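Grekska Tabletop, simulated wrist-view episodes
README, last changed March 23, 2021
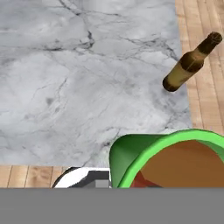

Read this before you train on anything. The set holds 3,271 episodes, all of them rendered. Not one comes from a real arm, and we would be wary of anyone who quotes a success rate from it as if it did.

What is in it
Each episode is a folder with the wrist view, joint positions, gripper state and a one-line task text. Scenes are tabletops with household objects such as bottles and bowls. Table surfaces and floors are swapped between episodes. Objects come from the Bakholm mesh pack, unchanged.

How it was gathered
A scripted planner wrote most of the episodes. 600 were driven by hand through the Irnon teleop client. The planner knows exactly where every object is, which a camera policy never will, so its paths look more confident than they should. If you can only afford one part, take the hand-driven part.

Known problems
Lighting is soft and even throughout. We doubt that changing the tabletop texture makes up for this, whatever the October release notes said.
Contact is poor. Objects can hang above the table with no contact shadow, and we have not filtered those episodes out.
The gripper body covers the bottom of the wrist view. A model may learn to lean on it.
The "success" flag is set by object height alone. We checked 100 flagged episodes by eye and disagreed with 10.

Splits
train/ and val/ share the same meshes. Val scores say very little about new objects.

License and contact
Research use only. Send corrections to the Sotiropoulos issue tracker, with the episode folder name.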